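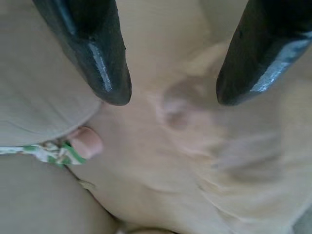

Catalog Issue 8, page 270

Kershaw Episode Playout Server
Manufacturer: Vendano Broadcast Equipment
Order code: KPS-1281

The Kershaw is a rack-mounted playout server for small television channels and online video platforms that run scripted series on a fixed schedule. It stores finished episodes, inserts ad breaks at marked points, and sends the program to air or to a streaming encoder.

Storage: 700 hours of high-definition video
Outputs: 8, each independently scheduled
Captions: embedded or sidecar file
Control: web browser or serial port
Power: dual supply, hot-swappable

Schedules are built by season. Episodes are held in production order and air order, and the operator selects either list when loading a week. A missing episode raises a warning at load time and again 270 seconds before the slot. Ad markers can be moved without re-importing the file. Reruns keep the markers from the first airing unless the operator clears them.

The Prandier scheduling package is included. The Lelodow rights module, sold separately, blocks any episode outside its license window.

Firmware released in May corrects a fault in which a schedule crossing midnight on Sunday dropped the closing credits. Units with earlier firmware should be updated before installation.

Rack rails and power cords are supplied. Encoder cables are not.

Sales: Kirsty Treloar
Technical support: Paavo Halonen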